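Textile Care and Finishing
Handout 4: Water hardness and detergent dosing

Hardness is the combined concentration of dissolved calcium and magnesium salts, stated in this course as milligrams per litre of calcium carbonate. The sample used in the June practical gave 171 mg/l. Divide by ten for French degrees, giving 17.1.

Calcium ions react with soap to form an insoluble scum. The scum settles on the cloth, greys white cotton and makes towels harsh. Synthetic surfactants are less affected, but part of the active material is still lost. Builders are added to the powder to deal with this. Zeolites exchange sodium for calcium; citrates hold the calcium in solution.

Temporary hardness is removed by heating, which turns hydrogencarbonates into solid carbonate. The deposit forms first on the heating element. Permanent hardness, mostly sulphates and chlorides, stays in solution and has to be treated with a builder or an ion-exchange softener. 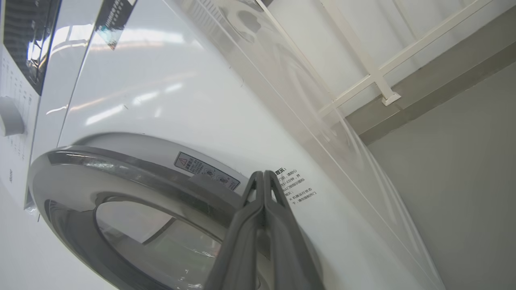 Trevor Landry objected that dosing by hardness alone gives poor results on heavily soiled work, and that a soft-water dose left collars marked even when the titration was correct. The objection stands. The dose has two terms, one for hardness and one for soil, and they are added together. A load of kitchen cloths in soft water may need more powder than lightly worn shirts in hard water.

Overdosing is also a fault. Excess foam cushions the load and reduces mechanical action, and residues remain after the final rinse. Test by pressing rinse water from a folded sample and checking its pH against the supply.

Titration method, in short: take 50 ml of supply water, add buffer to pH 10, add indicator, and run in EDTA until the colour changes from wine red to clear blue. Repeat 3 times and take the mean. Discard any result taken past the end point.

For the next class, read section 16 of the Hawthorne notes and bring a tap water sample in a clean, filled and stoppered bottle. Results sheets go to Aravind Nadar.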